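**Plerham, ground floor users' meeting, July**

Started at four, or as near as we ever manage, in the big room with the blinds half down. I'm doing the minutes again as I was the only one with a pen. Present: most of the ground floor, plus two from Wiltum upstairs who share our kitchenette and wanted a say in it. Apologies from Polishchuk, who had a delivery coming and sent a note instead (see item 3).

**1. Last meeting's minutes**

Agreed, apart from the bit where I wrote that we'd all said yes to the radio. We hadn't. Some people had said yes to the radio and the rest had been eating. I've crossed it out and the radio is back on the list for next time.

Matters arising: the side door now shuts if you lift it a little as you pull. The landlord, Fumuvmont, has been told about the flickering light in the corridor and says it's in hand. It was in hand in spring as well, so I'm going to ring them.

**2. The benches**

We spent far longer on this than I'd expected! It began with the black plate and the question of who is allowed to take the screws out of things. There's been a bit of drift lately: somebody undoes a fixing, gets called away, and the next person finds a screw in a mug. I've found one in my own mug and I didn't enjoy it.

What we settled on is that anything screwed down stays screwed down unless you're going to finish the job in one go. If you really do have to stop halfway, the screws go in a labelled pot beside the thing, with your initials on the pot. The pots are the little ones with lids on the shelf by the window. Wiltum have offered us more of them, which was kind, and I said yes before anyone could start a discussion.
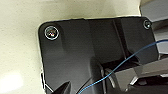
*Item 2: the black plate, with its corner screws and the blue wire lying over it.*

On wires, there was general moaning. The feeling in the room was that thin ones are the worst, as they wander about, get leaned on and are easily caught by a sleeve. One person wanted everything clipped down at all times. Someone else pointed out that you can't clip a wire you're still working on, and the two of them went back and forth on this until the biscuits came round. We've ended up with: clip it if you're leaving it for the night, and if you're only off to lunch, at least move it away from the edge. I'll type that up and stick it by the light switch, where the old rota used to be.

Marks and scratches came up too. The smooth dark surfaces show everything, and the faint streaks do catch the light when you're looking for them. The suggestion was a soft cloth kept for that purpose and nothing else. I asked what had happened to the last soft cloth and got no answer at all. New cloths to be bought, in a colour that can't be mistaken for a tea towel. Yellow was popular.

**3. Polishchuk's note**

Read out in full, with feeling. The short version is that the shared trolley keeps going missing and it would be nice if it came back with all its wheels pointing the same way. Polishchuk also asks that deliveries aren't stacked in front of the fire door, even "just for a minute". Everybody agreed with both points, including, I suspect, whoever has the trolley.

The trolley is going to live under the stairs from now on. If you borrow it, write your name on the card, and rub it out when you bring it back.

**4. The kitchenette**

I'd put this last on purpose, hoping we'd all be tired and agree quickly. We weren't and we didn't, but we got there in the end.

First, the good news. Fumuvmont have put aside £400 for the kitchenette, to be spent as we like so long as nothing gets drilled into the tiles in the corridor (don't ask me, it's in their letter). Ideas so far are a proper draining rack, a second kettle, a small shelf for mugs, and a bin with a lid that stays up when you want it up. The Wiltum pair would like the kettle first. I'd like the rack. We're going to put a list on the wall, everyone gets a tick, and whatever has the most ticks gets bought first.

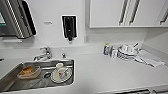
Washing-up took up the rest of the item, as it always does. The rule has been the same since we moved in: if you use it, wash it, and if you can't wash it straight away, it stays with you and doesn't go in the sink. People are very good about this for a few days after each meeting and then it slips. I did say my piece about the sink, with the oval dish that's orange-brown inside sitting at one end, and the plate next to it with a little cup tipped over on top and specks of something red and blue. There's a soap dispenser on the wall right over the basin, so nobody has to go hunting for soap! The Wiltum pair said the trouble is that once one thing is in there, the next person feels it's allowed. I think that's right, and I've done it myself with a cereal bowl.

There was a proposal for a rota. Groans. There was then a proposal for a box, into which anything left overnight would be put, mucky or otherwise, for the owner to collect. I was quite taken with this but was outvoted on grounds of smell. We've gone for a gentler version: scrape plates into the bin before they go anywhere near the sink, and last one out in the evening has a quick look and does whatever's there. If you end up being last one out every evening, tell me and we'll sort something fairer.

Also agreed under this heading:

- Wipe the worktop as well as your cup, please, particularly after toast.
- Nothing with rice in it goes down the plughole.
- The dishes piled up at the side need going through. Come and claim yours before the next meeting. Whatever's left over goes to the charity shop, except the chipped ones.

**5. Anything else**

Somebody asked about the radio. I said next time.

Somebody else asked whether the windows could be opened at weekends, and the answer is yes as long as they're shut again.

There's a blue cardigan on the back of the door in the big room. It has been there for ages and it's a nice one.

**To do**

- Me: ring Fumuvmont about the corridor light, type up the bench notes, put up the kitchenette list.
- Wiltum: bring down the spare pots.
- Whoever has the trolley: under the stairs, please.
- Everyone: tick the list, claim your dishes.

Next meeting in September, same room. I'm happy to bring a cake if someone else will do the minutes.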